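Recipes should give weights, and cup measures should go

Last updated: 3 Mar 2021

I have baked from other people's recipes for most of my adult life, and I write a few of my own. The thing that has ruined more of my cakes than a bad oven or old eggs is the cup. I would like food writers to stop using it for dry ingredients, or at least to print the weight next to it.

A cup of flour can be a lot of different amounts. If you dip the cup straight into the bag and drag it out, the flour is packed down and you get a heavy cup. If you spoon it in and level it with a knife, you get a light one. Neither cook has done anything wrong. They have followed the recipe, and one of them has a dry sponge.

Last November I made the same plain loaf cake on two afternoons, using a cup both times, and weighed the flour afterwards out of curiosity. The second lot was 41 grams heavier than the first. I was using the same cup and the same bag of flour. The first cake was good. The second one cracked down the middle and needed custard to get it eaten.

Brown sugar is worse. Some writers say "packed", some say "lightly packed", and plenty say nothing at all. Grated carrot depends on your grater. Chopped nuts depend on your patience. Then there are things that should never have gone near a cup in the first place, such as butter. I have pushed cold butter into a measuring cup with the back of a spoon and scraped it out again, and I don't plan to do it any more.

The usual answer is that people have always baked this way and their cakes came out fine. That is true of people who bake the same six things. My aunt Meifang Zeng makes a walnut cake with a teacup that has lost its handle, and it is very good every time. She knows what the batter should look like and she adds flour until it looks like that. Her teacup works for her. It would be no use to me, and when I asked for the recipe she had to make the cake in front of me while I weighed everything before it went in the bowl. I have the weights now and my version comes out close to hers.

A written recipe is for someone who has not made the dish and can't ring the author up. It ought to carry as much of the information as it can. A number in grams does this well and takes up very little room on the page.

I have heard it said that scales put beginners off. I ran a small baking class at Clodlow for a couple of winters, and I found the opposite. Beginners liked scales. They put the bowl on, pressed the button, and poured until the number was right. The ones who complained were experienced bakers, who already had a drawer full of cups and didn't want to change. Guangming Qiu was the loudest of them. He still uses cups for pancakes, and I have no quarrel with that, as pancakes will put up with nearly anything.

There is also the washing-up. With scales you need one bowl and a spoon. You set it back to nought after each ingredient. Syrup and peanut butter go straight in, and there is no sticky cup to scrape.

Cost is a fairer objection. Not everyone has scales, and a recipe that only gives grams shuts those people out. So print both. Put the weight first and the cup measure after it in brackets. It makes the ingredients list a bit longer, and I can live with that. Small amounts can stay in teaspoons – most kitchen scales are poor at weighing a pinch of anything, and half a teaspoon of bicarbonate of soda is easy enough to level off.

What I would ask of writers is that they weigh things themselves. Too many recipes have been put through a converter after they were written, and you can tell. When a list asks for 57 grams of cocoa, I suspect that no one weighed any cocoa. If the author had been standing at the scales, I think it would have said 55 or 60. A converted figure looks exact and is still based on a scoop, so you get the fuss of weighing with none of the benefit.

Editors could help as well. When I sent a ginger biscuit recipe to the Ristetti newsletter, it came back with my grams taken out and cups put in, to match the others. I asked for them to be put back. They were, after some grumbling, and I am grateful to Chunhua Qian for sorting it out.

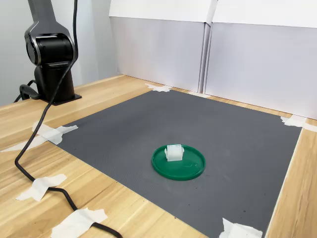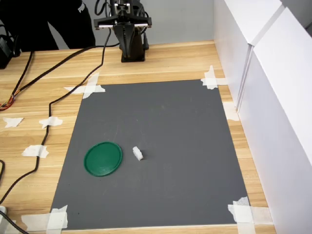
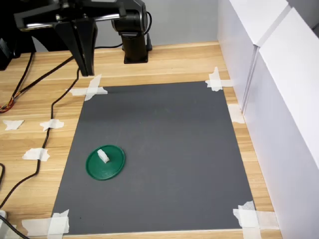 Do liquids need to be weighed too? A measuring jug is fine for milk and water, as long as you put it on a flat surface and read it at eye level.

Comments

Kaiwen Yan
Agree with all of this except the bit about teaspoons. My teaspoons came from three different sets and they don't match. I bought a little pocket scale for yeast and wouldn't go back.

Boyang Yuan
I've used cups for thirty years and my cakes are fine, thank you. I do fluff the flour up with a fork first, which you didn't mention.

gingernut
Could you post the walnut cake with the weights?

Kaiwen Yan
Seconding the walnut cake.

Related

Does it matter what size your eggs are?
Lining a loaf tin without creases
Ginger biscuits that keep for a week
Why I stopped sifting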